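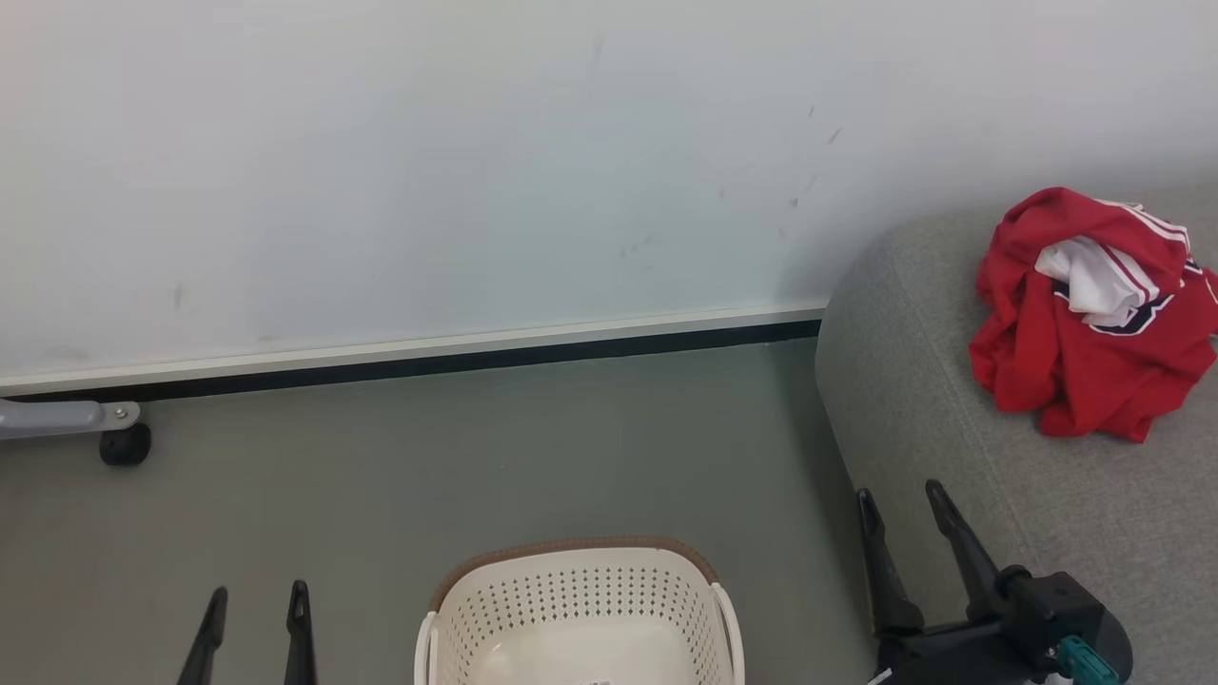 Slide 1. Morning, all. Matheson have asked me to talk about their open day at Caltthorpe, and to keep it under half an hour, so I've dropped the history of the company and you may thank me at lunch. The job on show was laundry. Red top on the sofa, empty basket on the floor, two grippers, and a row of grown adults watching as though it were a penalty shoot-out. (Pause. Let them look at the top.)

Slide 2. Who was there. Kirsty MacAulay ran the demonstration. Kenneth MacBrayne ran the urn, and had the longer queue until 2 o'clock. Mention the Sallow people, they're in the third row.

Slide 3. Questions from visitors. Top three: does it iron, does it do socks, what happens if the cat gets in. Kirsty's answers: no, sometimes, we don't have a cat.

Slide 4. Numbers. 1228 tickets asked for, room for far fewer. Don't read out the parking figures.

Slide 5. Next one is in September. Ask for a bigger room. If Plestetti's man wants to know the price, send him to Kirsty. Then questions, then coffee.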